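Jelow Folding Table (white, matte top): long-term review

Category: Laundry and utility furniture
Tested: since June, in daily use
Verdict: A good flat surface for clothes, let down by its leg locks and instructions

The Jelow is sold as a laundry table. In practice it is a plain rectangular table with a matte white top, four folding legs and a height that suits standing work. There are no drawers, no rail and no printed guide lines. It replaced a Temba ironing board with a clip-on shelf, which had been doing the job badly for several years, and it was bought at full price from the Wandotdale online shop.

This review covers the table as a place to sort and fold clothes. I have not tried it as a desk. A neighbour uses hers for wallpapering and has no complaints, but I can't add anything to that.

Delivery and assembly

The box arrived undamaged. The top is protected by a single sheet of foam and four corner blocks, and the legs come already attached at the hinge end. Assembly consists of fitting two cross braces and the rubber feet. The instruction sheet shows the braces the wrong way round in the second drawing, and following it leaves the bolt holes out of line by the width of the bolt. Turning both braces over fixes the problem. Wandotdale's product page has the correct drawing, so the sheet in the box may be from an older print run.

The whole job took 23 minutes, including the time lost to the drawing. A hex key is supplied. It is soft and had begun to round off by the last bolt. Use your own if you have one.

The height at full extension is 891 mm, measured from a level floor to the top surface. The product page gives the same figure. For someone of average height this allows folding with straight arms and no stoop, and it is the main reason to choose this table over a kitchen one. There is a lower setting, which I used once.

Surface

The top is the best part of the product. The matte finish has enough grip to hold a cotton garment in place while one side is folded over, but a sleeve can still be drawn across it without catching. On a glossy surface the bottom layer of a T-shirt tends to travel when the top layer is smoothed. That movement is small on the Jelow and can be ignored for cotton, linen and most knits.

Polyester sports shirts are less well behaved. They slide, and the static on a dry day makes this worse. A slightly damp hand on the hem holds them well enough.

White was the only colour in stock. It has one practical advantage, in that loose threads and dark lint show up at once and can be wiped off before a pale garment goes down. The drawback is that it marks. Dye from a new pair of jeans left a faint blue patch near one corner, which came off with bicarbonate of soda and a cloth after two attempts. Biro has not come off at all.

The finish has not scratched under normal use. A zip dragged across it with some force left a grey line, and this turned out to be metal from the zip and rubbed away.

Stability

Adequate, with one reservation. With both leg pairs locked, sideways movement at the top is slight and does not affect folding. Pressing down on a corner produces a small dip on the side opposite the braces. Loading the table with a full basket of wet towels caused no trouble, although I would not sit on it.

The reservation is about the locks. Each is a sliding collar that drops over the hinge. On three of the legs it drops under its own weight. On the fourth it has to be pushed, and it is possible to stand the table up believing the leg is locked when it is not. I wrote to Wandotdale about this and they sent a replacement collar within the week, which behaves in the same way as the original. I now check all four by hand. A spring would have cured this and would not have cost much.

Folding on it

I kept a rough log for the first month. A mixed basket of 63 items took noticeably less time than on the old board, and nearly all of the saving came from having room to lay a shirt out fully and keep a finished pile beside it. On the Temba the pile had to go on the floor or a chair.

The method that works best on this size of top is as follows.

Lay the shirt face down, with the neck away from you. Smooth from the centre outwards with the flat of the hand. Fold one side in to the middle of the shoulder and turn the sleeve back on itself. Repeat with the other side. Fold the hem up to just short of the collar, then fold once more.

For shirts with a large print, work out where the print will end up before making the last fold. A sharp crease across a thick transfer will crack it in time. Two loose folds are kinder than three tight ones, and the shirt takes up a little more of the drawer.

Shirts that come out of the drum twisted should be shaken before they go on the table. Smoothing alone will not take out a twist along the side seam, and a shirt folded with the seam running off to one side will not stack properly.
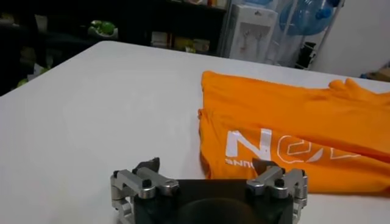 Can a printed T-shirt be ironed on this table?

Use an ironing board for that. The maker gives no heat rating for the top, and a print should in any case be pressed from the inside of the shirt, over padding, on a low setting.

Storage

Folded, the table is slim enough to stand behind a door. The legs are held flat by two plastic clips, one of which is stiff. There is a moulded handle on one long side. It is placed slightly off the point of balance, so the table tips forward when carried, and on stairs this is a nuisance. Two people make it easy.

Wandotdale claims the hinges are good for 2,000 openings. I have no means of checking that. Mine are folded away most evenings and there is no play in them so far.

Compared with the Osar

The Osar is the obvious alternative. I used one for a fortnight in a rented flat. It is lighter, its locks are better and it folds smaller. Its top is in two halves, joined by a hinge down the middle — and the hinge line is where the trouble lies. Fine fabric catches on it, and the two halves do not sit perfectly level. For jeans and towels this does not matter. For shirts it matters a good deal, and I would take the Jelow's one-piece top with its worse locks.

If storage space is the deciding factor, choose the Osar. If the table is going to stay up for most of the week, choose the Jelow.

Points for

One-piece matte top with a useful amount of grip
Correct working height for folding while standing
Wipes clean of most marks
Room for a garment and a pile

Points against

One leg lock needs to be pushed home by hand
Wrong drawing on the instruction sheet
Poor hex key
Handle off balance
Biro is permanent

Ratings

Surface: 5 out of 5
Stability: 4 out of 5
Ease of folding away: 3 out of 5
Instructions: 1 out of 5
Value: 4 out of 5

Update: the rubber foot on the leg nearest the wall has split. Wandotdale sells them only in sets of four. A walking-stick ferrule from the hardware shop fits the same tube and has been on since.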